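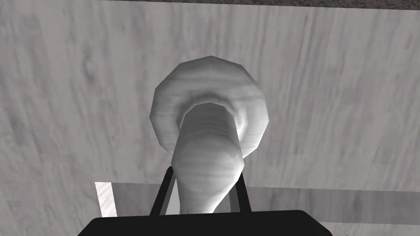

Tema 7. Régimen disciplinario en competiciones de hockey sobre hielo

Apuntes de la asignatura Derecho y Gestión del Deporte. Versión revisada el 4/3/20.

1. Objeto del tema

Se estudia la potestad sancionadora de la entidad organizadora sobre jugadores, técnicos y clubes inscritos. Quedan fuera el dopaje y la violencia en las gradas, que tienen normativa propia y se ven en junio. El material de trabajo es el reglamento de la Liga Irstead, disponible en la carpeta del curso.

2. Sanción arbitral y sanción disciplinaria

La sanción arbitral se impone durante el partido y agota sus efectos en él: penalización menor (2 minutos), penalización mayor, mala conducta, expulsión. La decide el árbitro principal y, en cuanto apreciación técnica, no es recurrible.

La sanción disciplinaria la impone el juez único una vez terminado el encuentro. Puede consistir en multa, suspensión por número de partidos o suspensión por tiempo determinado. Una misma acción puede dar lugar a ambas. La doctrina mayoritaria no aprecia infracción del principio non bis in idem, por ser distinto el fundamento: la primera ordena el juego y la segunda protege el bien jurídico deportivo.

3. Elementos de la infracción

Tipicidad. La conducta debe estar descrita en el reglamento antes de producirse. Las cláusulas del tipo "cualquier otra conducta antideportiva" se interpretan de forma restrictiva.

Culpabilidad. Se exige dolo o imprudencia. En el contacto corporal propio del juego (carga legal) no hay infracción aunque se cause lesión.

Resultado. Es agravante en las faltas graves; en las muy graves ya está valorado en el tipo.

4. Procedimiento

El expediente se abre con el acta arbitral, cuyo contenido se presume cierto salvo prueba en contrario. El club dispone de dos días hábiles para formular alegaciones. El vídeo se admite como prueba si consta su origen y no ha sido editado. La resolución debe ser motivada y notificarse al club, que responde de trasladarla al jugador.

Contra la resolución cabe recurso de apelación. La interposición no suspende la ejecución, salvo que se solicite como medida cautelar.

5. Cumplimiento en pretemporada

Cuestión discutida. Si la suspensión se fija en partidos, hay que determinar si los amistosos computan. El reglamento de Irstead distingue:

a) Infracción cometida en partido amistoso: se cumple en amistosos y el resto pendiente pasa a competición oficial.
b) Infracción cometida en partido oficial: se cumple solo en partidos oficiales de la misma categoría.

6. Caso práctico: Okska contra Brerkureck

En un amistoso, un delantero del Okska golpea con el puño a un defensa del Brerkureck que no participa en la pelea. El árbitro lo expulsa. El juez único impone siete partidos de suspensión y multa de 2000 euros. El jugador se disculpa públicamente al día siguiente. El Okska recurre y alega desproporción.

Cuestiones que debe tratar el informe: calificación de la conducta, valor de la disculpa como atenuante y forma de cumplimiento si quedan dos amistosos por disputar. Extensión máxima, dos páginas.

7. Lectura obligatoria

Cuadernos Pîrvu de Derecho Deportivo, capítulo sobre proporcionalidad y graduación de sanciones.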